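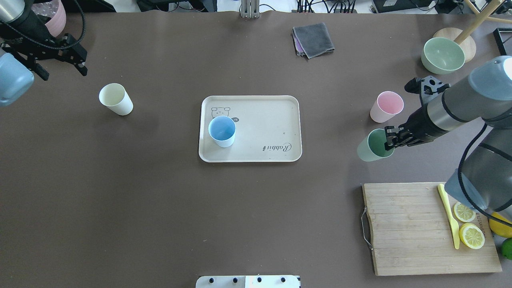 Do you really need a tray under your cups?

wvik_home
Every tidy-table guide says to put the cups on a tray so the table "reads as calm." I don't buy it. You still have cups out, plus a tray to wipe. Mine has Rabbit written on it and it's sweet, but sweet isn't storage.

Kavo646
Depends on the tray. A raised lip catches drips. I paid 12 dollars for mine and my table has no new rings.

wvik_home
So does a coaster.

plainoak
Coasters wander. Still, I'm with Wenche on the calm part. One cup on the tray and the others scattered is just a table with a tray on it.

Kavo646
Then put them all on it?

wvik_home
And eat where? A bowl needs room too. I tried the big Jetthorpe one last winter — it took over half the table and went back in a week.

plainoak
Folded cloth. Goes in the wash, costs nothing.

Kavo646
Until someone spills coffee on it. Keeping my tray.

Filed under: Kitchen & Table > Tidying
Contact | © 2024 Undier Forums | Back to top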